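About Dirdale Stays

Dirdale Stays is a booking and property data service for small lodgings: guesthouses, self-catering apartments, and inns with 19 rooms or fewer. The company was founded in 2000 as a printed accommodation list for the Sason valley. The list moved online in its second year. The office is in Monti, on the upper floor of the old freight building, two blocks from the bus terminal.

What we do

Owners send us room data, rates, and availability. We check the entries, convert them to a standard format, and pass them to travel sites and tour operators. Guests can also book with us directly. Bookings made through our own site are confirmed by email, and the property receives the same message at the same time.

Each listing contains a location statement, a room table, a facilities table, and a set of house rules. Distances to sights and stations are measured on foot along public paths, from the front door of the property to the main entrance of the destination. Straight-line distances are not used. Where a walking route includes stairs or a slope, the listing says so.

How listings are checked

A new property is visited before it goes live. The visit covers bed sizes, heating, water pressure, parking, step-free access, and mobile signal in each room. Properties are visited again every 2 years, or sooner if ownership changes. Most repeat visits take place in March, before the walking season, when many houses are open but not full.

Facilities are entered only if they are available to every guest during the whole stay. A kitchen that closes at 8 p.m. is listed with its hours. Breakfast is listed as included, extra, or not offered. Terms such as "luxury" and "cozy" are removed from owner text.

Where we work

Coverage includes Sason, Monti, and the lakeside villages as far as the Trisel ferry landing. Properties beyond the landing are handled by Trisel Rooms, a separate company that uses our listing format under license.

Fees

Owners pay a commission of 12 percent on completed stays. There is no joining fee and no charge for cancelled bookings. Guests pay the room rate shown, with local tax on a separate line.

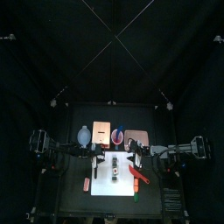 One owner in Monti wrote that the walking times had cut down on phone calls from guests at the station, but that she would like the evening bus shown as well. Bus times were added to all Monti listings the following season and are updated with each new timetable.

Contact

Owners who want to list a property can use the form on the Owners page. Changes to rates should be made in the owner account and take effect at midnight. Questions on an existing booking go to the guest desk, with the booking number in the subject line.

Page last updated September 2, 2018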